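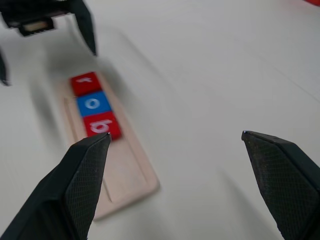

How often do the finger pads on a two-arm cell need changing?

Every 70 hours of running time, if you ask the person who looks after the one at Umness. I did ask, over a very large coffee, and that turned into most of an afternoon.

The cell goes by Tresero, and its daily job is spelling. Two arms, one tray, letter tiles pushed up against each other in a row. I figured the tiles would be the easy part (they're tiles!), but my host laughed at that.

"A tile is a flat square with nowhere to hide," she told me. "If one fingertip sits lower than the other, the tile tips when you close on it. You see it right away when it's next to two that went in straight."

So her mornings start with the tips. She closes each gripper on a strip of paper and tugs. If it slides out easier on one side, she loosens the finger, nudges it and tries again. After that come the pads, the textured strips on the inside of the fingers, which she goes over with a dry brush.

"I used to wipe them with alcohol and they went shiny on me," she said. "Shiny is bad. The brush takes 10 minutes and I get to listen to the radio."

I asked about the wrist cameras, and she made a face. One of them had drifted in July, after a cable tie got pulled too tight, and she spent 2 days blaming the software from Sikora before she thought to touch the bracket – it wiggled. Now there's a paint mark across the screw head, and she looks at it before she looks at anything on the monitor.

The tray gets its own check. It isn't clamped down, so she lines it up by eye and then has one arm hover over each end of the channel. "If the far end is off, I move the tray. I don't move the numbers," she said. "I learned that at Thorlacius, where everybody moved the numbers."

Her notebook had the count for the current set of fingers written inside the cover: 1,569 picks. She was planning to swap the left pair after lunch, and she already had the hex key in her shirt pocket.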